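The Munby Inventory

The survey of the Zostesley tide mill took eleven weeks. Teófilo Carhuamaca was engaged to measure the settlement of the wheel house, and he did this from a datum bolt in the north sill, reading the level twice a day and entering the figures in pencil.

By March the sill had dropped four millimetres. The rest of the building had not moved.

He reported this to Mrs Ospina, who held the lease. She asked whether four millimetres was a large amount.

'It depends on when it stops,' he said.

The mill log went back 3,587 tides. Her late brother Munby had kept it, and for the first 2,738 of them he had written down the height of the water, the wind, and the state of the gate. After that the entries changed. He gave the height of the water and the name of one thing he owned. Kettle. Brown coat. Ladder, short. Carhuamaca read these in the evenings with the stove door open. He found no correlation between the objects and the tides, although he plotted both.

On the last page Munby had written: 'Gate will not close. Etus to have the rest.'

Etus was the niece. She lived inland, 100 miles from any gate, and answered his letter by return. Her uncle had sent her parcels for years, she wrote, with a number on each and no note. She had kept the numbers. She enclosed them.
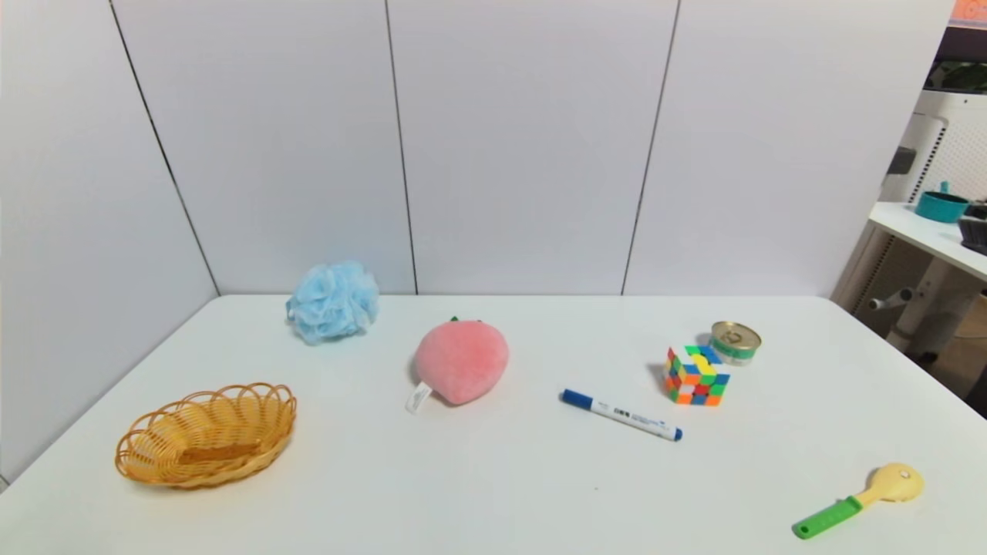 A table, with the wicker basket and the plush peach.

Carhuamaca set her numbers beside the log. Parcel 1,354 had been posted on a night when the gauge was under water and no reading should have been possible. Munby had entered one all the same, to the nearest half inch.

He went down with a lamp and checked the bolt. The sill had dropped another millimetre. He wrote it in the log, under Munby's last line, and after some thought he added: 'Pencil, one.'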